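Why Do We Fold Clothes?

Sooner or later, a grown-up will stand in your bedroom doorway and say the words "Could you please fold those?" They may say it twice. By the third time the "please" has usually gone missing.

It is a fair question to ask what folding is for. Your jumper will be unfolded again the minute you put it on. A dog never folds anything and seems perfectly happy. So let's look at what happens to cloth when you leave it in a heap, and what changes when you don't.

What is cloth made of?

Most cloth is made from threads. In some cloth the threads go over and under each other, like a very small, very patient basket. That is called weaving. In other cloth, such as a T-shirt, one thread is looped through itself again and again. That is called knitting, even when no grandmother was involved.

Threads bend easily, which is lucky, or your trousers would stand up by themselves. If a thread is bent and squashed for long enough, it starts to stay bent. A lot of bent threads in a row make a crease.

Warmth helps creases to form, and so does damp. A shirt rolled up warm from the dryer and sat on by your brother will come out looking like a map of the mountains.

So isn't a fold just another crease?

Yes. Well spotted. A fold is a crease that you chose.

When you drop a shirt on a chair, it bends in dozens of places, in every direction. When you fold it, it bends in a few places, in straight lines. You still get creases, but they are tidy ones, and people are strangely forgiving about those.

Why does everybody use the bed?

You need somewhere flat, wide and clean, and big enough to spread the sleeves out. Tables have cereal on them. Floors have floor on them. The bed wins nearly every time, even with a flowery cover that makes it hard to find a missing sock.

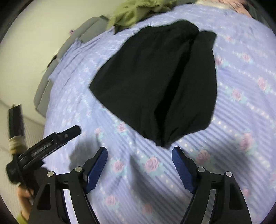
Dark clothes are the easiest to see against a pale cover and the hardest to make sense of. Black cloth soaks up most of the light that lands on it, so the little shadows that would show you a seam or a sleeve almost disappear. You may fold a black top with great care and then find that you have folded it inside out. Feel for the label. It is nearly always at the back of the neck, where it has been scratching you all day.

The bed has one fault, and it is that beds are soft. Press down on your folding and the mattress sinks, the cover ruffles up and your straight line wanders off. Stroke the cloth flat with your palm and try not to lean. Try not to bounce either, though I understand the temptation.

How to fold a T-shirt

Lay it face down and smooth it out from the middle.

Fold one side in towards the centre. Lay the sleeve back on itself so it doesn't stick out.

Do the same with the other side. You should now have a long, thin shirt, suitable for a snake.

Bring the bottom up to the neck, then fold it in half again if your drawer is shallow.

Turn it over and look pleased.

The edges may not line up. Mine don't. Every time you fold cloth you double the layers, so a shirt folded in half has 2 layers where there was one, and the outside layer has further to travel round the bend. That is why a thick hoodie makes a fat, grumpy parcel with steps along its edges, while a thin vest behaves itself.

How long does it take?

I timed myself with the kitchen clock. It took me 12 minutes to fold a whole basket of washing, and 6 of those were spent on one fitted sheet. I don't wish to discuss the fitted sheet.

If you have a big pile, sort it first. Put all the tops together, then all the trousers, then the socks. Your hands get quicker when they make the same moves over and over, which is also how people learn the piano, with more applause.

Does it save any space?

It does. A heap of clothes is full of air, trapped in all the little caves between the wrinkles. Folding squeezes most of the air out, so more clothes fit in the drawer. You can test this. Stuff a drawer with unfolded shirts until it won't shut, then take them out, fold them and put them back. Please do this with your own drawer.

Some people stand their folded shirts up on end, like books on a shelf, so that they can see every one. Others roll them. After this page first went up, readers wrote in with strong feelings on the matter.
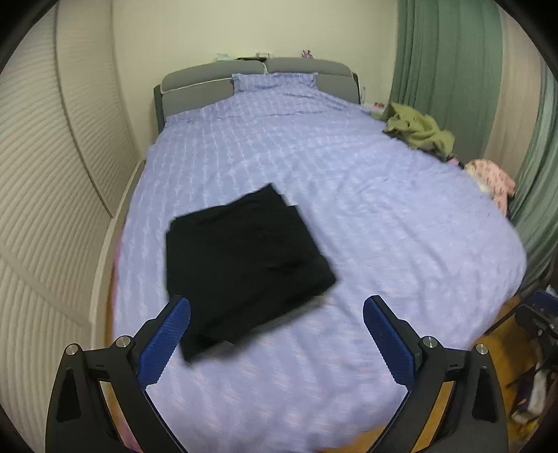 Embla Bråten wrote to say that rolling is far better than folding, that she has rolled everything she owns since she was seven, and that her T-shirts look like a tray of sausage rolls and she is proud of them. She does admit that her school shirts come out curly.

She has a point. Rolling makes fewer sharp creases, because the cloth goes round a gentle curve with no corner in it. It suits T-shirts, pyjamas and suitcases. Stiff cotton shirts with collars don't like it much.

Try both this week, half the drawer each way, and see which half you can still find things in by the time the next wash is dry.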